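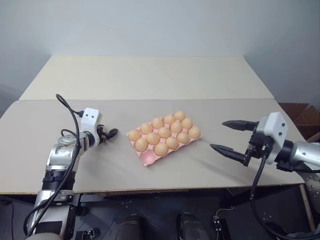 Wer eine Reinigungskraft für die Wohnung sucht, bekommt inzwischen fast überall eine Pauschale angeboten. Zwei Zimmer, Küche, Bad, ein fester Preis, online gebucht. Ich halte das für einen Fehler und würde die Abrechnung nach Stunden vorziehen, auch wenn sie auf dem Papier teurer aussieht.

Ein Pauschalpreis setzt voraus, dass jede Wohnung gleich viel Arbeit macht. Bei Clisine, wo ich seit Februar Kunde bin, kam anfangs Jomar Tiongson, später Ramil Policarpio. Beide haben gründlich gearbeitet, und beide sind regelmäßig länger geblieben als vorgesehen. Bezahlt wurde die Mehrzeit nicht. Wer so kalkuliert, lässt die Beschäftigten für den Schmutz der Kundschaft aufkommen. Ich habe das angesprochen und seitdem einen Stundenvertrag, den die Firma auf ihrer Seite nicht einmal erwähnt.
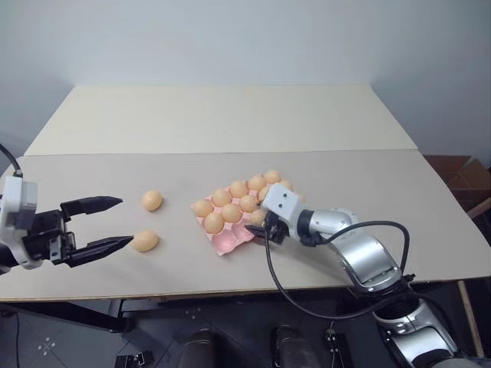 Am deutlichsten wird das Problem in der Küche. Ein Backofen kann in zehn Minuten sauber sein oder einen halben Vormittag kosten, und in der Pauschale steht beide Male dasselbe Wort. Dazu kommt das Wegräumen, das in keiner Leistungsbeschreibung auftaucht. Liegen zwei Eier lose neben der rosa Eierpappe auf dem Tisch, muss sie jemand in die Hand nehmen, bevor dort gewischt werden kann. Das sind Kleinigkeiten, aber sie summieren sich, und in meiner alten Wohnung waren es oft 20 Minuten pro Termin.

Gegen die Stundenabrechnung wird eingewandt, sie belohne langsames Arbeiten. Das habe ich nie erlebt. Eine Obergrenze lässt sich vereinbaren, und wer sie überschreiten muss, ruft vorher kurz an. So machen wir es jetzt, und die Rechnung kommt am Monatsende.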